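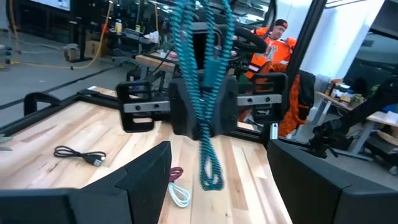

3.2 Handling of flexible items

The Lornard build was assembled in a shared workshop over one winter, and its trial items were drawn from what members had at hand. Flexible items received the most attention. A beaded necklace held above the table hangs in several loops and tangles at its lower end (Figure 3), and the position of its lowest point is hard to predict from the grip alone. Cables raise a similar problem - a coiled USB cable and a bundled white one lay on the same tabletop. Each arm was therefore limited to 100 mm per second whenever an item was held. The full set of trials came to 1,408 attempts.

Figure 3. Workshop and tabletop during the work on flexible items.
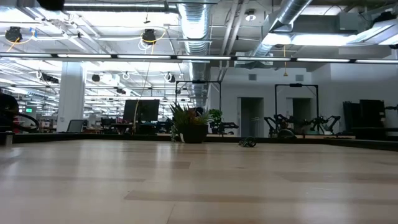
3.3 Frame and table layout

Both arms are attached to a black aluminum extrusion frame that outlines most of the work surface. Ķēniņš proposed this layout in the first Flendby report, and it was kept with two changes. The side rails were re-drilled in December, and the mounting points were checked again after every 200 attempts.
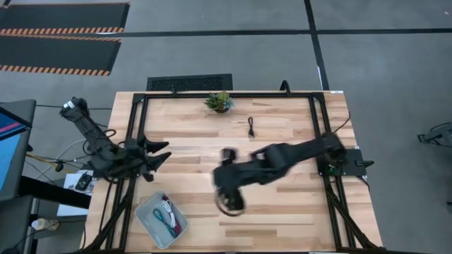
Alignment between the arms remained stable under this schedule - no further changes to the rails were required.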